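Dralumow Garment Handling Kit: data card

Maintainer: Nayeli Camacho, Wornau
Status: under review, release 3

Contents
200 episodes of two-arm garment handling, 60 of them held out for evaluation. Head and wrist views are stored separately.

Red and white garment, gray work surface:

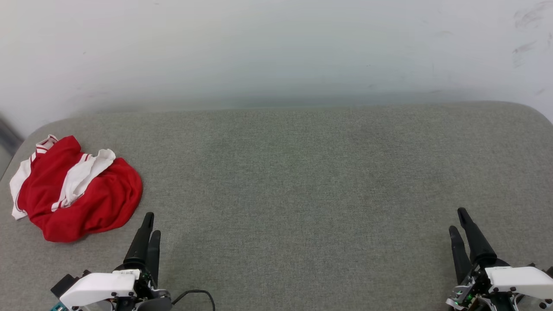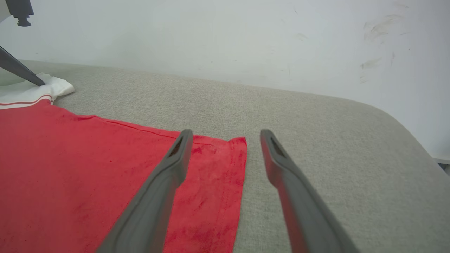
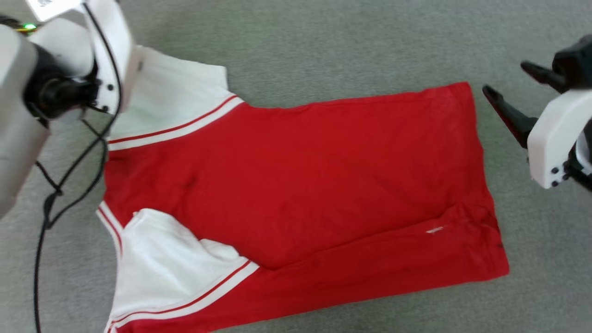
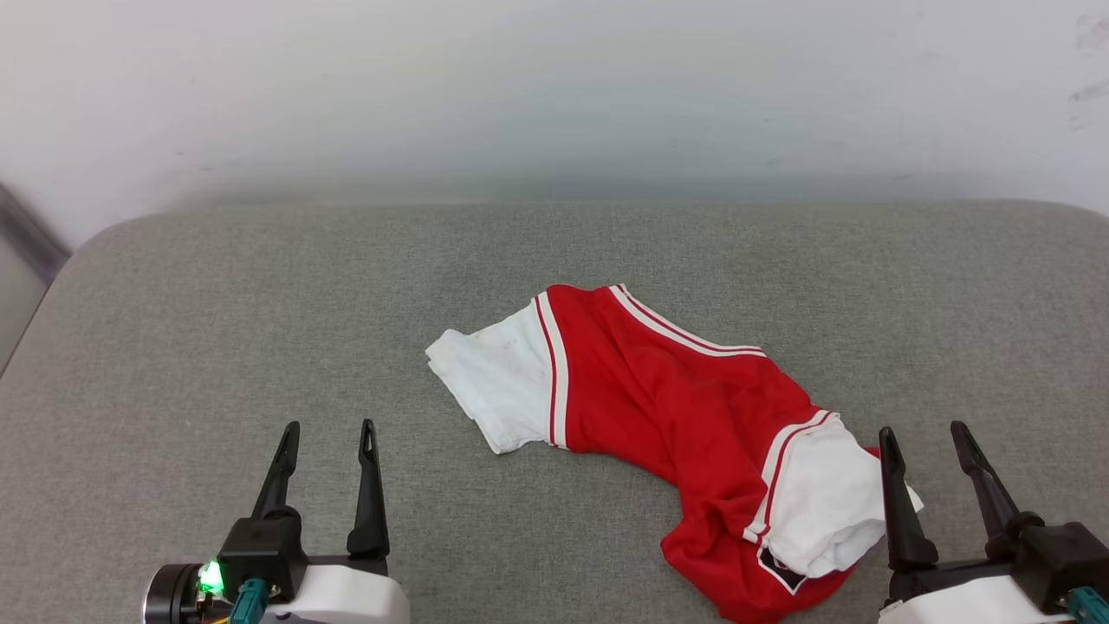
Episodes are labeled by start state and end state. Failed attempts are kept and flagged in the index. Calibration files ship with the kit; rerun calibration after changing fingers. Supported control rate is 18 Hz. Send label corrections to the maintainer by Thursday.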